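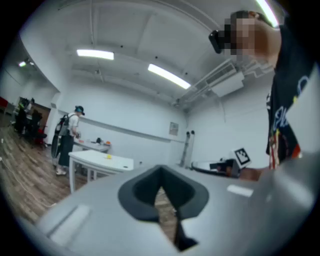 What happens to a page's place in search results when its address changes?

The old address keeps its place for a short while and then drops out, unless the server tells search engines where the page has gone. A permanent redirect does this. It sends both visitors and search engines from the old address to the new one.

Redirecting old pages after a website rebuild

Last updated 2025-01-12

This guide covers a small business site moving from one page structure to another on the same domain. The worked case is the Ormsby site, a tile supplier in Surkumport, rebuilt in August. The old site had 78 pages and the new one has fewer. The hosting runs Apache. If yours runs something else, the planning steps are the same but the rules are written differently.

What you need

Access to the old site while it is still live
A spreadsheet
File access to the new site's root folder
A copy of the last year's visitor figures, if you have them

Step 1. List every old address

Start with the sitemap file, usually found at /sitemap.xml. Copy each address into the first column of the spreadsheet. Sitemaps are often out of date, so add to the list from the visitor figures and from any crawl tool you already use. Include PDF files. Price lists and fitting guides are often linked to from other sites and are easy to miss.

Remove the domain name from each entry and keep only the path, for example /products/floor-tiles.html. Sort the column and delete duplicates. Treat addresses with and without a final slash as separate entries for now.

Step 2. Match old to new

In the second column, enter the new path for each old one. Choose the page that answers the same need. If two old pages have been merged, both point to the merged page. If a product has been dropped, point to its category.

Do not send everything to the home page. Search engines tend to treat this as a missing page, and a visitor looking for grout is no better off. Where there is no sensible match, leave the cell blank and let the server return a 404.

On the Ormsby site the two trade ranges, Avo and Barar, each had their own folder. They now sit under /ranges/ with the page names unchanged, so one rule per folder was enough. 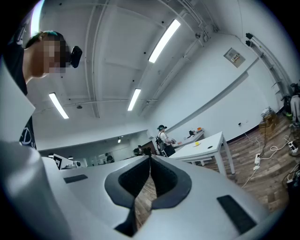 Leaning over, looking down at a white hand-held gripper.

Step 3. Write the rules

Open the file named .htaccess in the root folder. Save a copy under another name before you change anything. For a single page, add a line in this form:

Redirect 301 /products/floor-tiles.html /tiles/floor/

For a whole folder where the page names stay the same:

RedirectMatch 301 ^/avo/(.*)$ /ranges/avo/$1
RedirectMatch 301 ^/barar/(.*)$ /ranges/barar/$1

Place single-page rules above folder rules. Apache applies the first one that matches, and a folder rule placed too high will catch pages meant for somewhere else. If the site runs on a content system that writes its own block of rules into the same file, keep yours outside that block – it may be overwritten at the next update.

Use 301 and not 302. The second code means the move is temporary, and search engines may go on listing the old address.

Step 4. Test before launch

Upload the file to the staging copy of the site and request every old path from the spreadsheet. Most crawl tools accept a pasted list. Record the status code and the final address in two further columns.

Look for chains, where one redirect leads to another. They slow the page down and are usually left over from an earlier rebuild. Edit the first rule so that it goes straight to the final page. Look for loops as well, which show in the browser as a "too many redirects" error. A loop normally means the new path also matches the old pattern. 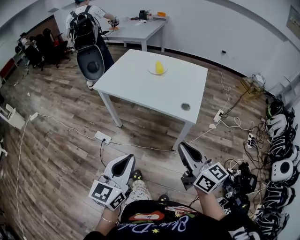 Once the list is clean, repeat the test with the www and non-www forms of the domain, and with http as well as https. All of them should end at one version of the address.

Step 5. Launch and submit the new sitemap

Put the site live at a quiet time of day. Upload the new sitemap, submit it through the search engine's webmaster console, and update any internal links that still use old paths. Menus are generally right. Links in the body text of older news items generally are not.

Step 6. Check the error log

Check the log daily for the first 30 days. The Ormsby log showed around 4,000 missing-page requests in that time, nearly all from bots looking for files that had never existed. Ignore these. Any real old path that turns up gets a row in the spreadsheet and a rule in the file.

Keep the redirects in place for at least a year – longer if other sites still link to the old addresses. Keep the spreadsheet too, stored with the site backups.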